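Progress report to the Garano Fund
Period ending 2019-08-15
Project: Hard water and scale in small catering kitchens
Reporting organisation: Pranoritz Water Studies

1. Status

The work is on schedule, with one exception noted in section 4. The pilot kitchens are fitted out and metered, the baseline readings are complete, and the first treated readings have been taken. Spending is within the approved budget. No change to the end date is requested.

2. Background to this period

The previous report set out the reasons for testing small treatment units in kitchens that use too little water to justify a central softener. The supply in the project area is hard throughout the year, and scale shows up first in kettles, boilers and spray heads. Operators usually deal with it by descaling on a fixed date, whether the equipment needs it or not. The project asks whether a unit fitted under the counter can lengthen that interval without adding more maintenance than it saves.

Two units are under test. The Storkel is a resin cartridge type that exchanges calcium for sodium and must be recharged with salt. The Bundgaard doses a small amount of polyphosphate and leaves the hardness of the water unchanged. The two are therefore not compared on hardness. They are compared on the mass of scale collected on removable steel coupons, which are placed in the hot line and weighed dry at the end of each run.

3. Work completed

3.1 Installation

Units are now running in 3 kitchens. Each has a meter on the treated line and a bypass, so that the kitchen can go back to untreated supply if a unit fails during service. Fitting took longer than planned at the oldest of the sites, where the stop valve had seized and the pipework under the sink had to be replaced as far as the wall. The cost was met from contingency.
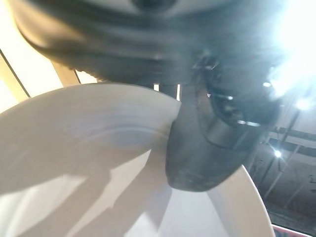 One operator wrote that the bypass handle was too stiff to turn in a hurry and asked whether a lever type could be fitted before the autumn. The point is accepted. Lever valves have been ordered for all the sites and will be fitted at the next cartridge change.

3.2 Baseline

Each kitchen was run untreated for 40 days. Coupon weights were consistent within each site but differed a good deal between sites, and most of the difference follows the temperature setting of the water heater. The heaters have been left at the settings the operators prefer. Results will be reported for each site against its own baseline, and no pooled figure will be given.

3.3 Treated runs

The first treated run covered 2000 litres at each site. Coupons from the Storkel lines carried a thin, even film that wiped off with a cloth. Coupons from the Bundgaard line carried more material, but it was soft and came away under running water. Weighing alone does not capture this difference - a hard film and a soft one of equal mass mean very different amounts of work for the person cleaning the boiler. A simple scrape test has been added to the method from the second run onwards.

3.4 Rinsing and drying marks

Operators judge a treatment largely by how crockery and glassware look after air drying, so a short side study was begun on spotting.

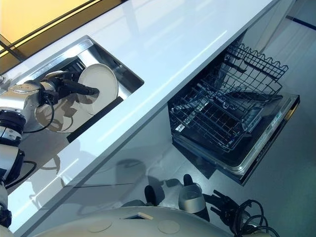
Spotting is scored by eye against a printed card with five grades. Two assessors score each item separately, and any item on which they differ by more than one grade is scored again the next day. Agreement so far is good for glass and poor for glazed ware, where reflections from overhead lighting are easily taken for marks. The card will be reissued with a note on viewing angle.

4. Delays and variations

The second batch of coupons was delivered in the wrong grade of steel and has been returned. The second treated run will start late as a result, with the lost time recovered by shortening the gap before the third. The supplier has agreed to bear the cost of carriage. Salt use on the Storkel units is higher than the makers' sheet suggests. The recharge timer at one site was found to be set for a harder supply and has been corrected.

5. Next period

- Complete the second treated run at all sites
- Fit lever valves
- Begin the scrape test and report its repeatability
- Issue the revised spotting card
- Collect descaling logs from the operators

6. Expenditure

Contingency stands at 200 pounds after the pipework. Staff time and laboratory charges are in line with the forecast. A claim for the period is submitted separately with receipts.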